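In Defense of the Plastic Birdie

My friend Ximena Villalobos will not play badminton with a plastic shuttlecock. She says it flies like a thrown sock. She buys feather ones, goose when she can get it, and she carries them to the park in their tube as if they were eggs. I love her, I have been playing against her for eight years, and I think she's wrong.

Let me say first that feathers are lovely. I'm not a barbarian! When you hit a new one cleanly it makes a pop you can hear across the street, and it slows down at the end of its flight in a way plastic never quite copies. If you're good, you want that. But most of us are playing over a sagging net at five in the afternoon with a cousin who has never held a racket, and for that kind of game I want something that can get stepped on.

Last January I got curious (or annoyed, Ximena would say annoyed) and kept track of how long things lasted on our Bondell court nights. We went through three feather birdies before we'd even switched sides. The plastic one I'd brought along as a spare was still going when they turned the gym lights off, and I played with it into the spring.
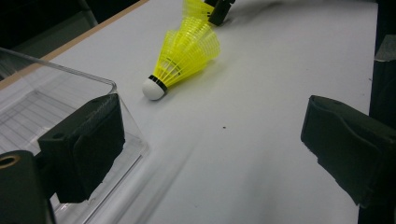

Color is the part of the argument I never hear from feather people. They talk about spin and drop and drag, all true, and meanwhile I'm over on the far side of the net squinting at a white thing against a white wall. A neon-yellow skirt on a white table practically shouts at you, and it does the same thing up in the rafters or in long grass at dusk. My eyes are not what they were. I'll take a slightly worse flight if I can see the flight happening. And I like how the things are made, too, that cage of skinny ribs and rings you can see right through. Somebody had to sit down and work out how a bird's feathers could be turned into a lattice, and I find that kind of wonderful.

Then there's money. The Skikine store near me sells a tube of feathers for more than I spend on lunch, and a tube is gone in a couple of weeks if you play the way we do, which is badly and hard. Bad players are murder on feathers. We catch them with the edge of the racket, we hit them off the floor, we try to scoop them up and smack them into the post. A beginner who wrecks an expensive birdie on every third swing starts apologizing, and then starts swinging softly, and then stays home. I've watched it happen to two of my neighbors.

I'll give Ximena the cold. Plastic gets stiff on a chilly morning and it does feel like hitting a bottle cap. I'll also give her that an old plastic skirt gets bent out of shape and wobbles, and that I hang on to mine far too long. There's one in my bag right now that I should have thrown out last summer.

But she keeps hers in the tube, and mine get played with. Come by the park and I'll lend you one. You can keep it if it goes in the hedge.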